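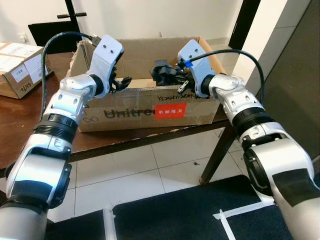 Hi all, I've been meaning to answer Britta's question about shipping jigsaw puzzles for the swap, and I finally have a minute, so here goes (it got long, sorry!). I've mailed a lot of puzzles over the years and I have strong feelings about it. The box the puzzle came in is not a shipping box, no matter how sturdy the lid feels. Put it inside a plain cardboard box like the one sitting open on the brown table there, and do your packing on a table too, because crawling around on the rug is how I lost a corner piece of the Ekgate harbor puzzle and I'm still mad about it.

On January 12, 2018, Britta Bauerfeind wrote:

> Hello everyone! I'm new to the swap and I've been matched
> with Wayne Cormier for my first trade. I'm sending him the
> Falwood covered bridge, 1000 pieces. Do I bag the pieces or
> leave them loose in the box? And does anybody take it apart
> completely, or do you leave some chunks together? My sister
> says chunks are rude. Also what happens if one is missing?
> I'd hate to start off on the wrong foot.

Bag them, Britta, please! A zipper bag, the gallon kind, with the air squeezed out. For a 1000 I use one bag, and for a 2000 I split it into two, which drives Tsutomu crazy because he says it gives away the halves. It doesn't if you mix them first, Tsutomu. I stick a slip of paper in with the puzzle name and the word "complete" or "missing one, sky" or whatever the truth is.

Your sister is right about chunks. I used to leave the border together on the theory that I was doing somebody a favor, and Magnus Swanson wrote me back the nicest possible note asking me never to do it again. The border is his favorite part. So now I break everything down, and if I find two stuck together when I'm bagging I pull them apart.

Missing pieces are fine as long as you say so up front. The only trade I was ever sore about was a Rahimi garden, and it had a hole right in the middle of the fountain and not a word on the slip. I vacuumed the whole den and then emptied the vacuum. If you have the patience you can make a stand-in out of cereal box cardboard, trace it from the hole, and color it with pencils. Mine look terrible but my trading partners seem to get a kick out of them.

Postage: weigh it at home if you can. My last one came to 164 ounces because I got carried away and put four puzzles in together, and the clerk gave me a look. One or two per box is plenty. Crumpled newspaper in the gaps, tape on the bottom seam as well as the top, and write the address on the box itself in marker in case the label comes off.

Wayne, while I have you, did you ever finish the Dikby trains? You had it on your list in April and I'd love to be next if it's free. I can offer the lighthouse or the one with all the buttons. The buttons one is about 224 shades of beige and took me most of the winter, so don't say I didn't warn you.

Does anybody have Yoshinori Noguchi's new mailing address? The one on the old list bounced a postcard back to me and I owe him a puzzle.

Okay, back to my sorting trays. Welcome aboard, Britta, and tell us how the bridge goes over!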